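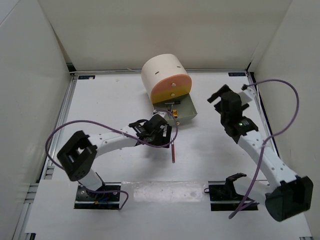 Is the Gratonix two-arm kit good enough for small drawers and hand tools?

Home Browse Topics Unanswered Tags Join Log in

benchtop_beginner
Posted Monday, January 10, 2022

I've had the Gratonix two-arm kit on loan from our makerspace for a couple of weekends and I am completely hooked! Now I have to decide whether to buy my own. The base kit is $749 from Gaseck and the wrist camera add-on is extra, so it's a real chunk of my hobby money and I'd love to hear from people who have lived with one.

My test job is a little storage box with a rounded top and drawers with shiny round knobs. I want one arm to work the drawer and the other to handle the tools, mostly small screwdrivers. I steer both arms by hand for now, record the good runs, and hope to train something on them later.

What I like so far: the arms are smooth, setup took me one evening, and the software from Gaseck is friendly even if you've never touched a robot before (I hadn't). With the two bases side by side along the front of the table, both grippers can get to the drawer area, and that was my biggest worry before I started.

What I'm less sure about is the knobs. They're small, they're round, and they're like little mirrors. From the wrist camera the big one picks up so much of the panel color that I lose its top edge, and I end up lining up on the bright lower half. My best session was 14 clean pulls out of 20 and I'd like to do a lot better.

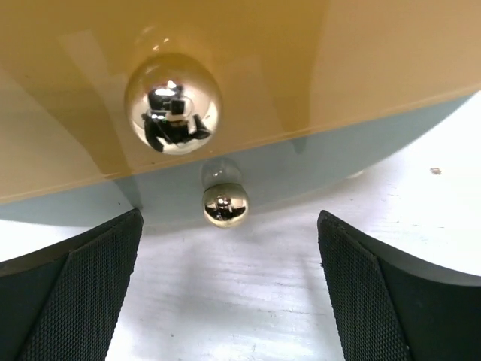
Wrist camera view, fingers open, with the small knob above the gap.

So, three things. Would you buy this kit for this kind of work? Are the stock finger pads fine, or should I get the softer ones from Phromma? And does anyone have a trick for the cables? Mine make big loops around the arms and I keep worrying one will snag on the drawer.

slowsolder

Yes, buy it. I've had mine for over a year and I still grin when both arms do what I want — it's a great kit for the money. A drawer is a good first project too.

On the knobs, stop aiming for the middle of the ball. Come in straight on with the fingers wide open, go a little past the widest part, and close slowly. If you pinch the front half of a round knob, the fingers slide right off it when you pull. Do it at quarter speed until it gets boring and then speed up.

I'd stay with the stock pads for now. The fine bumpy texture grips metal pretty well as long as you wipe it down (rubbing alcohol on a rag, let it dry). I tried the Phromma pads and they're lovely on plastic handles, but they're thicker, so you lose some opening width and have to redo the gripper calibration. Not hard, just one more evening.

For cables: hook-and-loop straps at the elbow and again on the forearm. Leave enough slack at the wrist for a full turn, then move each arm through its whole range by hand with the power off before you trust it. Zip ties work but you'll cut them off five times in the first month.

felmont_dave_not

Depends what you want it for. If you only want to open drawers there are cheaper one-arm kits. Two arms is more fun though.

matte_tape_fan

Second the slow close. Also try your lights! I had the same mirror trouble on a set of cabinet pulls, and moving my desk lamp off to the side and bouncing it off the wall helped more than any camera setting. If you plan to train on your recordings, lock the exposure in the camera menu first so every run looks alike. I didn't, and I threw out 200 recordings and started over. Painful, but the second batch was so much nicer to work with.

One thing to check before you order: ask Gaseck whether the wrist cameras are in the box or on back order. I waited 2 months for mine. The arms arrived right away and I had plenty to play with in the meantime, but you sound like you'd want the cameras from day one. The Felmont table rails fit the bases fine if you need to build your own frame, just get the longer bolts.

Oh, and for the screwdrivers, grab them by the handle, close to where the shaft starts. Picking one up off a flat table took me longer to learn than the drawer did — lots of practice with the wrist turned so the fingers come down on both sides of the handle. Have fun with it!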